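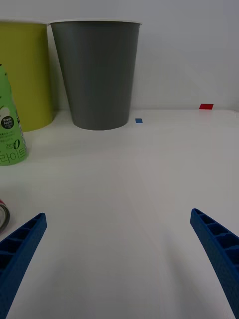
Tumell questions and answers

We get a fair number of letters about Tumell, and since many of them ask the same handful of things we've gathered the replies on one page. If yours isn't covered, do write in. We're a small team and we enjoy the post more than we probably should.

What does Tumell do?

Tumell is the piece of software that sits between what the wrist camera sees and what the arm does next. It takes in the camera picture, works out which objects are worth reaching for, plans a path for the gripper and keeps correcting that path on the way in. It doesn't drive the motors itself (your arm's own controller does that) and it doesn't decide what the job is. You tell it "pick up the grey cup", or your own program does, and it takes things from there.

And what are Grillov and Waaka, then?

Grillov is the planner and Waaka is the viewer. They started life as separate projects with separate version numbers, which caused no end of muddle, and these days all three come in the same download. Most people only ever open Waaka, where you can watch the camera feed with the planned path drawn over the top and scrub back through old runs. We do keep the names apart in the logs, so a line starting with GRI is a planning message and a line starting with WAA is only the viewer grumbling about something.

Do I need to train it on my own objects?

For plain upright things such as cups, cans and small boxes, please try it as it comes first. The supplied model was trained on 1702 recorded picks, with plenty of everyday tableware and drinks cans among them, and it copes with most of that sort of thing nicely. For anything soft, see-through or very flat you'll want to add recordings of your own. Start with a modest batch, look at where it goes wrong in Waaka, and record more of precisely that. Piling in extra examples of the things it already does well won't help you much, tempting though it is when they're so pleasant to record!

Why does it ignore an object at the edge of the camera's view?

This is the letter we get most often, and I do sympathise, as it looks for all the world like a fault. If only a slice of something is showing, Tumell can't tell how wide it is, so it won't plan a grasp on it. It does still remember the slice as something to keep clear of. Take a green can of apple drink half out of view on the left, with just the rim and a bit of the side of another can lying over below it: the first gets a rough outline and a low score, and the second is simply marked "occupied". The dark grey cup standing whole at the back of the table is a far easier target, and it'll be offered first.

If you want the part-hidden objects considered as well, switch on look_around in the settings. The wrist will then make a short sideways sweep before planning. It adds a little time to each pick, and we think it's time well spent on a cluttered table.

The gripper fingers are always in my picture. Should I mask them out?

Please don't, at least to begin with. Tumell uses the fingertips as a ruler. It knows the shape of the fingers from your gripper file, so seeing both of them come up from the bottom corners tells it how wide the opening is and whether either finger has bent or slipped in its mount. Ribbed fingers like our blue ones flex a bit when they press on something, and the correction depends on seeing that happen. If you've fitted different fingers, measure them and edit the gripper file before you do anything else. An out-of-date gripper file is behind a good half of the "it closes beside the cup" letters.

Can I use coloured markers on the table?

You can, and they're handy. Ours are a small blue square and a small red rectangle, both towards the back of the table. Tell Tumell where each one is, measured from the base of the arm, and it will check its idea of the table against them whenever they come into view. Two are enough for a flat surface. Keep them small, keep them flat, and try to choose colours that don't turn up on the things you're picking. And if you move one, even by a whisker, please remember to tell the software. I have lost an entire Sunday to that.

My white table seems to confuse it. Is that to do with lighting?

Very likely. A slightly glossy white top gives soft shading that can pass for the edge of an object, particularly towards the corners. Gentle, even light helps a great deal, and so does raising shadow_floor a notch at a time until the phantom outlines go away. Don't take it too far, mind, or you'll lose the real shadows under your cups, and Tumell uses those to judge where a base meets the table.

How fast does it replan?

The path is refreshed every 5 camera frames by default. You can set it lower if your computer is up to it, though the movement may start to look fidgety. If you see GRI 575 in the log, the planner ran out of time and carried on with the previous path. Now and again that's harmless. If it's on every line, set the number higher or close the viewer while the arm is working.

What happened to Flividow?

Flividow was our old recording tool. It's been folded into Waaka, and recordings made with it will still open, but you'll have to convert them once using the import menu. Do keep the originals until you've checked a few. One reader wrote in February with 771 old recordings and a very reasonable worry about the gripper readings, and the importer now keeps those in step with the camera pictures properly, so thank you for that.

Can I stop it in the middle of a pick?

Yes. The stop button in Waaka pauses the plan and holds the arm where it is, and resuming makes a fresh plan from that spot. It isn't a safety stop, though, so please keep the proper red button for your arm within reach at all times, and use that one whenever you're in any doubt.

Contact the Tumell team | © Tumell | Back to top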